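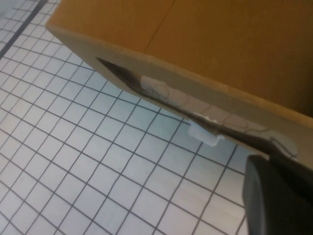

Opening boxes and breaking them down: speaker notes

Spring stock-handling briefing, revised 30 October 2022
Prepared by Zohreh Salehi, Receiving and Stores

Note to speakers

These notes support the 17-minute talk given to new starters in goods-in and to staff moving across from the shop floor. Speakers may use their own wording, but the points on blade depth and hand position are to be given in full. The opening slide should stay on the screen while people take their seats.

Slide 1. Welcome and purpose

Good morning, and thank you for coming. My name is Arwel Vaughan and I look after the receiving bays at the Proditby site.

This talk is concerned with one ordinary task, the cutting of cardboard. In the year to the end of May this site recorded 194 items of stock written off for damage found at unpacking. When the stores office went through the write-off slips, a good many of them described a straight cut in the goods, made through the wall or the lid of the carton. The purpose of this morning is to bring that figure down, and to make sure that everybody goes home with the same hands they came in with.

(Pause. Ask who has used a knife on a box in the past week. Most hands will go up.)

Slide 2. The side wall

On the slide you see a long, dark blade with its point against the side of a carton. The brown outer layer has come away along the line of the blade, and the paler board is showing beneath it. I should like you to look at the surface of that strip. It is slightly fuzzy. Cardboard is made of paper fibre, and where the outer layer is torn as well as cut, the fibre lifts.

Notice also the seam on the top, where the two flaps meet. When a carton is to be opened for its contents, the seam is the place to begin. The side wall is cut only when the carton is known to be empty and is being reduced for the baler, or when a supplier's instructions call for a cut-down display front.

(If asked about display fronts, say that these are covered on slide 6.)

Slide 3. How a carton is built

Most of the cartons we receive are single wall. There is an outer liner, a wavy layer in the middle, and an inner liner. The wavy layer is called the fluting. It gives the box its strength and takes up most of its thickness.

Two consequences follow. The first is that a shallow score through the outer liner is enough to let the board fold neatly. The second is that once the point has passed the inner liner there is nothing left to slow it down. Staff often report that the knife "went through all at once". The resistance of the board falls away very suddenly, and the hand carries on.

Heavier deliveries, including the Troner shelving, arrive in double wall. Please do not try to cut double wall in one pass.

(Hand round the sample offcuts. Trudy Dunstan keeps these in the training cupboard and would be grateful to have them all back.)

Slide 4. Opening for contents

The agreed order of work is as follows.

Place the carton on a bench or a firm pallet, with the seam uppermost.
Read the label, and look for any mark showing which way up the goods are packed.
Cut the tape at each end of the seam first, then along its length, with the blade held low and nearly flat.
Put the knife down, or close it, before lifting the flaps.
Fold all four flaps fully back before reaching inside.

The fourth step is the one most often missed. Lifting a flap with a knife still in the other hand was mentioned in three of our accident book entries last year.

Slide 5. Breaking down

Check that the carton is empty. Please check with your hand as well as your eye, as small parts and paperwork lie flat against the base. Hanesix orders in particular are sent with a thin envelope of fixings.

Where the carton will fold flat, slit the tape on the base and fold it. No further cutting is needed. Where it is too large for the baler, score down the wall and fold along the score. Draw the blade along a line that passes to one side of your body, and keep the free hand behind the blade at all times. Two light passes are better than one heavy one – the second will follow the groove left by the first.

A blade that drags at the board and pulls up fibre should be looked at before the next carton. It may be blunt, or it may be held at too shallow an angle. Change it if there is any doubt. Spare blades are held at the stores counter and do not have to be signed for.

Slide 6. Display fronts

The Fakir range is supplied in cartons with a printed cutting line. Follow the line, and keep the blade depth to the outer liner until you have seen how the goods sit inside. Panagiotis Triantafyllou will show this on a full carton after the break.

Slide 7. Waste board

Flattened board goes in the blue cage. Bales are tied at 840 mm and must be dry. Plastic strapping is to be removed first, and tape may be left on.

Slide 8. Questions

Questions on knives and blades may be taken now. Questions on the baler should be referred to Bevan Katene, who runs the separate session and holds the list of authorised users.

(Sign-in sheet to be returned to the stores office. Copies of the one-page summary are at the back of the room; 100 have been printed.)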